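November 24, 2021

Should be making pie crust right now. Writing this instead, quick, before the oven beeps.

So the closet. The big hall closet, the one I have been swearing at since May. It is DONE. Well, done enough that the door shuts. I promised a couple of you I'd write up how I got through it, so this is that, in no order really.

1. Start with paper

Wrong, according to everybody online. They all say start with clothes. But the paper was on top so that's what I did. 27 folders. Phone bills from the apartment on Sheehan, the lease from the apartment on Sheehan, a letter about the parking at the apartment on Sheehan. Why. I moved out of there a long time ago and apparently took every envelope with me.

Kept: taxes, the car title, birth certificate, vaccine stuff. Everything else went in the shredder, which overheats if you look at it wrong so this step took two evenings and a lot of standing around waiting for the little red light to go off.

2. Clothes, fast

Did this one with music on and no trying things on. If I had to try it on to know then I already knew. Two bags out the door the same night, straight into the trunk — otherwise I go back in and rescue the green coat. (I rescued the green coat.)

3. The craft bin

Ugh. Yarn, mostly. My friend Birsen Kaplan came over for coffee and went home with nearly all of it, plus the good needles, plus a half finished scarf she says she will finish. She will not. Neither was I going to so it's fine.

Kept the sewing kit and one roll of felt. Don't ask me what the felt is for.

4. Photos

Do not sit down. I sat down. Lost a whole Saturday's worth of — well, a whole day anyway. 242 prints, most of them somebody's thumb or the same lake four times. I made one small album and put the rest in a shoebox with the year on it, becuase I was never going to throw out my grandmother squinting at a birthday cake.

If you have the patience, scan the good ones. I got as far as 20 and quit.

5. Electronics

The one I put off the longest. Chargers for phones I don't own. A printer that only ever printed sideways. And an old desktop tower, kind of thing you feel guilty about because it cost so much back when.

What I learned: pull the hard drive before it goes anywhere. You don't need to be handy, the side panel comes off and it's less scary in there than you'd think. Then find a place that recycles computers for real, call first, ask if they charge for monitors. Mine took everything but the batteries, those go seperate.

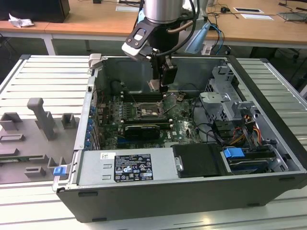 6. The stuff that isn't yours

Casserole dish, a ladder, three library books (sorry). I put it all by the front door and tripped over it for a week till it got returned. Works great.

7. Putting things back

Less than I figured. Coats, vacuum, the paper box, wrapping paper, album. No new bins! I had a cart full of bins picked out and closed the tab. Might regret that, we'll see, the top shelf is already looking kind of messy.

Next is under the bathroom sink, which I'm scared of. Maybe after the holidays.

Ok oven's beeping. Happy Thanksgiving if you're doing it, and somebody please tell me what you do with old keys, I have a whole jar.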